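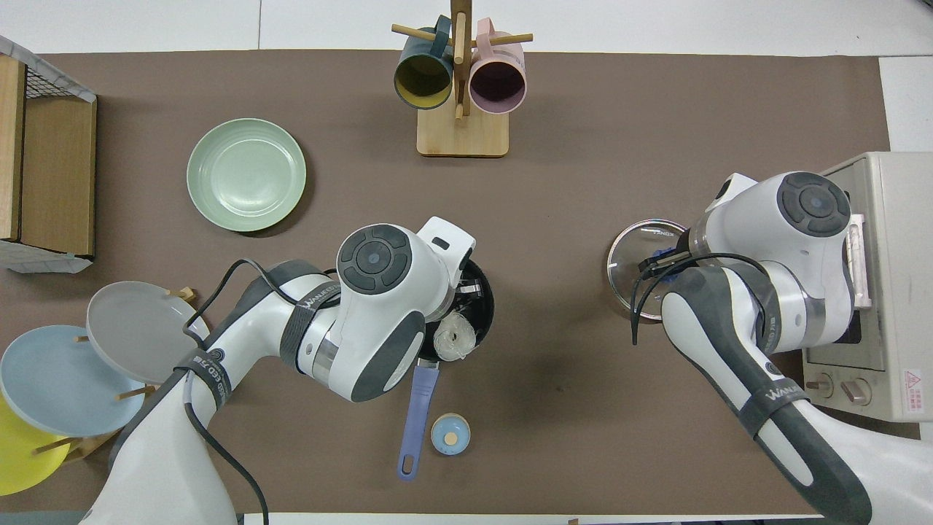 Utham plate rack and mug tree, set of two
Reviewed by Eulalia Arancibia
13/08/2023

Price paid: 70 dollars for the pair, on sale at Ojeda
Used for: five months, daily

I bought this set in March to replace a wire rack that had rusted at the welds. Ojeda sells the plate rack and the mug tree separately too, but the pair was cheaper than the bigger Busta rack I had been looking at, which was 119 dollars and would have taken up half the counter.

Both pieces are wood. The plate rack is a low stand with upright dowels, and the plates go in on edge between them. The mug tree is a square base with one post and pegs for the mugs. There is no drip tray with either one. If you want to let things drain, you need a towel underneath or a tray of your own.

Assembly

The plate rack came in one piece. The mug tree needed the post screwed into the base, with the screw going in from below. It took me 15 minutes, most of that spent looking for a screwdriver that fit. The instructions are one sheet with one drawing. The pegs were already glued in.

One peg on my tree was rough near the tip. I sanded it down with a scrap of fine paper and haven't had trouble with it. A friend, Sachiko Tsuji, has the same tree and hers was smooth all over, so I assume it varies.

The plate rack

I keep three plates in it most of the time, the gray, the blue and the yellow. They stand up straight enough and lean a little against the dowels. The gaps suit ordinary flat plates. My sage green plate fits too, but that one is usually out on the table.

Pulling out the middle plate takes some attention. If you grab it by the top rim and lift straight up, it comes out cleanly. If you tip it as you lift, it knocks against the plate next to it. I chipped nothing in five months but I did hear a few bad clinks early on.

Deep bowls do not work. They go in at a slant and take up room meant for several plates. Pasta bowls with a wide rim are just about possible, and I wouldn't put them next to anything I cared about. Pot lids work better than I expected. The glass lid from my noodle pot will stand in there on its rim if I put the knob facing the open end.

The feet are small. On a smooth counter the rack slides when it is empty and stays put once it has plates in it. I stuck felt dots under the feet for a while and then took them off again when they got soggy.

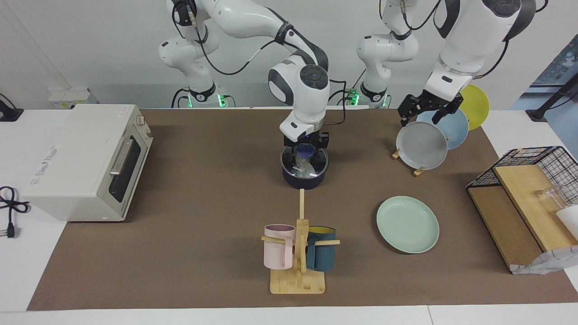
Gray, blue and yellow plates in the rack, with the toaster oven at the far side of the table.

The mug tree

This is the part I like better. The teal mug and the pink one live on it. The pegs hold the handles securely, and I can take one mug off without the other swinging around much. Mugs with very small handles are a problem. I have an espresso cup that will go on only as far as the tip of the peg, and I don't trust it there.

The base is heavy enough for two mugs on opposite sides. With a single big mug on one side it still stands, though it wobbles if you bump it. I would not load it up on one side only.

Dust settles on the base and on the tops of the pegs. Wipe it when you wipe the counter.

Cleaning and wear

The label says to wipe with a damp cloth and dry right away. I have not been strict about that. The plate rack gets wet every day, and after the first two months the wood had gone a bit fuzzy low down on the dowels where water sits. I rubbed in some mineral oil and that took care of it. I have done it once more since then. There is no mold so far and no cracking. The mug tree looks the same as when I got it.

Neither piece should go in the dishwasher.

Compared with others

Before this I tried an Indeo metal stand for a week. It held more plates but the coating left gray marks on the undersides, and I sent it back. The Busta one has a tray and a place for silverware, so if you wash everything by hand for a family of four, look at that first. The Utham rack is for a small kitchen or for keeping a few plates within reach of the stove.

What I would change

A wider slot at one end for a bowl or a cutting board. A tray, even a cheap one. Rubber on the feet.

Rating: 4 out of 5 for the mug tree, 3.5 out of 5 for the plate rack. If you only have room for one, get the tree, and check the peg tips before you throw away the box.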